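Sorting a mixed box of bars for a school fair stall — how would you do it?
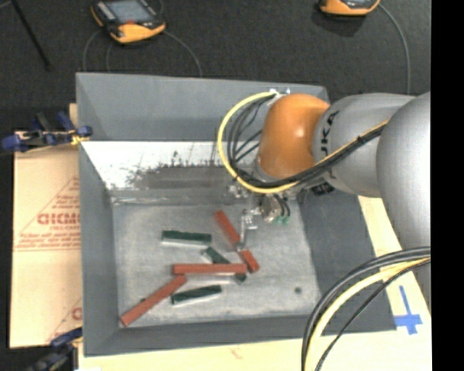 Red bars and green bars, grey bin.

Posted by Ostrowski in Fairs, Fetes and Fundraising
12 December 2018 · 17 comments · 4 shares

I have agreed to run the chocolate stall at the Serkonby winter fair, having been out of the room when it was decided. Last year's stall sold everything from one big tub at one price, and by half past two there was nothing left in it but the flavours people give to their in-laws. We also had two complaints about nuts and one about the float, which was short.

I've been given 556 bars. They are a job lot, mostly plain and mint, with a fair number of hazelnut mixed in. They're all in date, but some of the dates are closer than I'd like. The hall gives us one trestle table and whatever I can carry in from the car. We open at noon and have to be swept out by four.

What I can't decide is whether to price by flavour, or keep one price and hide the popular ones until later. My sister says hiding stock is dishonest. My sister has never run a stall. I'd also like to know what people do about the nut question, as a handwritten sign last year was apparently read by no one over the age of nine.

Any advice welcome, including "resign".

Share · Save · Follow

Binumari
Member, Serkonby area

Don't resign, it's too late and they'll only give you the tombola.

One price for everything. You will be adding up in gloves, with a child staring at you, while somebody's dad tries to pay with a twenty. Any system with more than one number in it falls apart within the hour. Pick a price that can be paid with one coin and round all your deals to two or three coins. "Three for two pounds" works. "Any two plain and a mint for £1.40" is how friendships end.

As for hiding stock, every shop in the country has a back room and I don't see anyone calling them crooks. Put out a shallow layer, keep the rest under the table in boxes, one flavour to a box, and top up when you see gaps. People also like buying from a table that looks as if it's nearly run out, so you needn't make a great heap of it. A great heap makes them think there's something wrong with the chocolate.

Sort it all at home, the night before. Do it on the kitchen floor with the cat shut out. Check the dates while you've got each one in your hand and put the short-dated ones on top, so they go first.

Float: ask for it in writing, count it in front of whoever hands it over, and get them to sign something. I use an envelope. It has saved me twice.

17 people found this helpful

Ekeck
New member

just do a lucky dip!! 50p a go, wrap them in newspaper, no sorting. we did it at cubs and they queued out the door

Reply · Report

Binumari
Member, Serkonby area

Replying to Ekeck: please don't do this one with the hazelnut bars in. A child with an allergy and a parcel nobody can see into is a bad afternoon for everybody. If you want a dip, take the nut ones out first, and leave the proper wrappers on under the newspaper so the ingredients can be read. And then you've wrapped several hundred bars of chocolate in newspaper, so I hope you've got a good box set on.

On the sign, I'd go for a separate box at the far end of the table, with its own lid and NUTS on the front in letters as big as the box will take. Keep the hazelnut in there all day and use a different pair of tongs if you're handling anything that isn't wrapped. People ignore signs on walls. They do tend to notice a box when you have to reach over it and open it for them.

Ostrowski

Thanks both. Going with one price, boxes under the table and the NUTS box. My sister has been told about the back room argument and is thinking it over. She's also been put down for the two till four shift, which she'll find out at tea.

Ekeck, I liked the queue. Maybe next year, when it's someone else's stall.

Reply · Report

Contact us · House rules · Copyright of posts stays with their authors · Back to top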